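You are here: Home / About Us

About Brendbridge Local Economy

Brendbridge Local Economy is a small not-for-profit company based in Lendcombe. We help towns and villages keep more of their money, skills and work close to home. Most of what we do is practical: finding out where local spending goes, introducing buyers to suppliers, running courses, and helping groups set up shared businesses such as food co-operatives, repair shops and tool libraries.

We also publish research and hold an annual gathering each October, open to anyone with an interest in local economies.

How we started

The company grew out of a reading group that met above the old seed merchant's in Lendcombe. Its members had been working through books on trade, farming and wellbeing, and after a winter of this several of them wanted to try something out. The first project was a survey of where the town's cafés and school kitchens bought their vegetables. Very little came from the farms nearby, although most of the cooks said they would buy from them if somebody could deal with the deliveries and the invoices.

Indira Hegde, who had worked in wholesale food buying, offered to run a trial. Four growers and a handful of kitchens took part in the first season. The paperwork was done at her dining table and the deliveries were made in a borrowed van. The trial was extended for a second year, and at the end of that the group registered as a company limited by guarantee so that it could employ people and sign a lease.

Indira is now our director. The vegetable scheme still runs and is owned by the growers themselves.

What we mean by a local economy

We are often asked whether we are against trade. We are not. Lendcombe has never grown its own tea and we don't expect it to. Our concern is with goods and services which could reasonably be supplied nearby and used to be, and where the change has left people with longer journeys, fewer jobs and less say over how things are done.

We are careful about the word happiness. It appears in the titles of a good many books and conferences, and we have been glad to speak at some of them, but we don't claim that a food hub makes people happy. Our surveys ask about narrower things: whether people know the names of those they buy from, how far they travel to work, whether they could get help with a repair, how much of the week feels like their own. The answers are mixed, and we publish them either way.

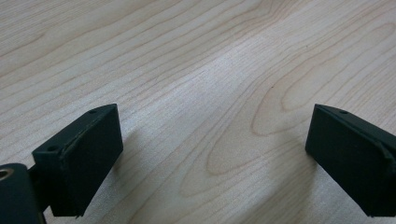

We do not tell places what they ought to make or sell. When a town asks us in, we begin by listening, usually over several months, and the first report goes to the people who were interviewed before it goes to anyone else. Some places decide at that point that they don't need us, and we leave them the figures to use as they wish.

Our work

Spending studies. We follow a sample of household, business and council spending through one or two rounds to see how much stays in the area. A typical study covers a town and its surrounding parishes and takes from spring to early autumn. Our largest so far drew on 900 household diaries.

Advice for new co-operatives. We help with rules, registration, share offers and the first year's accounts. We can also sit in on early meetings, which is when most disagreements come up and are easiest to sort out.

Courses. Our short course, Understanding Your Local Economy, runs over 4 evenings, with up to 15 people in each group. No background in economics is needed. We also run a one-day version for parish and town councillors.

The Kulkarni Library. Our reading room holds roughly 2000 books, pamphlets and reports on local trade, land, co-operation and small-scale industry. The core of it was left to us by the Kulkarni family. Anyone may read here, and members may borrow. A catalogue can be sent on request.

The Tandetti exchange. Each year we swap visits with a group of growers and craft workshops at Tandetti. Visitors stay in members' homes and spend most of their time working alongside their hosts. Notes from past visits are kept in the library.

Who we are

We have a small paid staff, most of them part-time. Indira Hegde leads the company and looks after our work with food and farming. Bernardo Brandão is in charge of research and teaches most of the evening courses - he is the person to contact about a spending study. Our board is elected by the members at the annual meeting, and its minutes are available to read in the office.

How we are paid for

Our income comes from course fees, paid studies, membership and grants. We do not take money from a business whose trade we are studying. Fees for studies are set on a sliding scale according to the size of the council or group asking, and we keep some free places on every course.

Joining and getting in touch

Membership is open to people and organisations anywhere. Members receive our newsletter, borrowing rights at the library and a vote at the annual meeting. Forms are on the Join page, or can be picked up from the office in Lendcombe.

The office and library open at 10am. If you are coming a long way to use the library, please write first so that we can have the right boxes out.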